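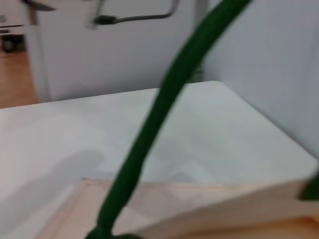

Why did the arm stop dead and refuse to move again?

It hit its force limit. When the wrist feels more pull than the limit allows, the controller cuts the motion and holds position until a person clears the fault. Ours was set to 5 newtons, way too twitchy for bags with rope handles!

Projects > Museck > Fault FAQ

4 min read

What was it doing at the time?
Lifting paper bags by the handle, over and over, on the white table. I'd planned 200 lifts and it quit at number 89 (I was getting a coffee, of course). The log said "overforce, axis 6" and nothing else.

So was it a bad sensor?
I thought so, and I lost an evening to swapping it. Same fault. Then Jaxon Fortin looked at my logs and spotted that the zero reading had been drifting all along – I'd never re-zeroed after changing the fingers. Ugh.

Can I just clear the fault and carry on?
Please don't! If a handle is still snagged on a finger, the arm picks up right where it left off and yanks. Hit the stop button, open the gripper by hand, get the bag free, then clear it.

Did anything break?
One finger pad tore. I had a spare from Luvetti and it took me two minutes to fit.

What limit do you use now?
I went up a little at a time and re-zero before every run. I won't post my number, your arm isn't mine and a high limit can really hurt your hand. Start low.

Is it fixed for good?
It's done 143 lifts since without a fault – I still stay in the room, though.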